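3.2 台面餐具区的布置与收纳

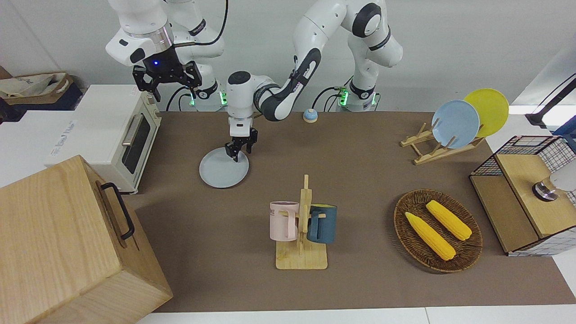

本节适用于租期内自行布置厨房台面的住户。开始之前，请先完成3.1节的台面清洁，并确认随箱配件齐全：Fisero木制杯架一件（底座、立柱、挂杆），Vutthorpe木制碗碟架一件，台面垫一张，防滑垫片一包。缺件请按本手册末页的方式登记，不要用其他型号的挂杆代替。

布置顺序是先定烤箱，再放碗碟架，最后放杯架。烤箱位置一旦确定，其余物品都以它为准。

一、铺台面垫

1. 擦干台面。边角有水时，垫子会起鼓。
2. 将垫子展开，光滑面朝上，从里侧往外抚平。
3. 前沿可以留出一条台面不铺，便于日后掀起清洁。
4. 新垫子有折痕的，平放一夜后再摆重物。

注意：垫子不耐高温。热锅、热烤盘请先放在隔热垫上。

二、放置小烤箱

1. 烤箱放在台面一端，直接落在硬质台面上，不要压在垫子上。
2. 箱体左右及背面各留100毫米以上的空隙，顶部不放任何物品。
3. 向下拉开箱门，检查门能否完全打开，把手前方不得有杯子、盘子或木制品。
4. 插头单独使用一个插座。

注意：布袋、抹布、纸巾应与烤箱保持距离，烤箱通电前先把它们移开。木箱、木盒同样处理。

三、安装碗碟架

1. 将两侧底梁平行放好，斜木条的榫头对准孔位，用手压入。不要用铁锤。
2. 压不进去时，检查木条方向是否装反。斜面应朝同一侧。
3. 在底梁下方贴防滑垫片，每侧两片。
4. 把碗碟架放在烤箱的另一端，木条之间的开口朝向使用者顺手的一侧。
5. 先放一个盘子试稳。盘子应能自行立住，轻推碗碟架时不倾倒。

每格只立一个盘子。颜色不同的盘子可以按颜色固定格位，例如浅蓝色在前、黄色在后，家中有小孩时比较容易教会他们放回原处。大盘靠里，小盘靠外。

刚洗好的盘子先沥水再上架。木条长时间浸湿会发黑，发黑部分可用细砂纸顺木纹轻磨，再涂一层食品级木蜡油。

四、安装杯架

1. 将立柱旋入底座，旋到底后再回头检查是否垂直。
2. 挂杆由下往上安装，杆头略向上翘。
3. 底座放平，放在台面靠前、伸手可及的位置，四边都不要悬空。
4. 先在一侧挂一只杯子，再在对侧挂一只，左右保持平衡。

一只杯子的重量不得超过422克，整架挂满后的总重不得超过Benítez测试单上标注的数值。只有两只杯子时，分挂立柱两边即可，例如粉色一只、深青色一只。厚重的陶杯挂在下排。

注意：不要提着挂满杯子的杯架移动。需要换位置时，先取下杯子。

五、取放盘子

1. 从碗碟架取盘时，握住盘沿向上提，离开木条后再放平。
2. 暂时不用的盘子可以平放在台面中部，正面朝上，盘沿不要伸出台面。
3. 同时摆出多个盘子时，彼此之间留出手指能伸入的间隔。平放的浅色盘在深色垫子上容易看清，玻璃盘则不然，请放在靠里的位置。
4. 用餐结束后，先收平放的盘子，再收杯子。

带盖的小圆罐、调味盒之类放在台面靠后处，以不挡住盘子和杯子的取放为准。

六、日常维护

每周检查一次挂杆和木条有无松动。松动的挂杆取下后擦净榫孔再装回，仍然松动时更换新件。不要往孔里塞纸片。

台面垫用湿布擦拭，油渍处可加少量中性洗洁精。水温不超过35℃。

杯架和碗碟架不得放入洗碗机，也不要放在烤箱上方烘干。

七、常见问题

杯架摇晃：立柱没有旋紧，或底座下有碎屑。取下杯子，清理后重新旋紧。

盘子在架上向一边滑：木条间距与盘子厚度不合。把盘子换到相邻格位，仍不稳的盘子改为平放。

垫子边缘翘起：将垫子反向卷起，放置片刻后重新铺平。

木件有气味：开包后通风即可，期间不要套塑料袋。

烤箱门碰到杯子：杯架离烤箱太近，将杯架向台面中部移动，再试一次箱门。

八、配件更换

挂杆、木条和垫片均可单独订购，订购时请写明产品名称和件数。碗碟架木条分长短两种，请先量好旧件再下单，拆封后的木条不予退换。Vondeck旧款杯架的立柱螺纹不同，与本节所述的底座不能混用。

本节由Greer Kinnear修订，修订日期2026年10月19日。九月版中关于挂杆安装顺序的说明同时作废，以本节第四部分为准。

下一节：3.3 抽屉与刀叉盒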